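Wondgate Soup Kitchen Cookbook: progress to the end of June

To: Celeste Meireles
From: Védís Þrastardóttir

We have tested 100 recipes and would serve 11 of them again tomorrow. The fish chowder is finally right, after two versions that tasted mainly of the pot. The rye bread still rises when it feels like it.

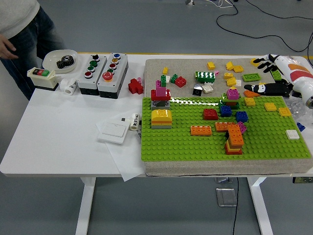

Spending is on budget except for butter, which I underestimated, as I do every year. We have $2,114 left for printing. Lauritsen wants the dumpling chapter cut. I want it longer. Please expect a further note on dumplings.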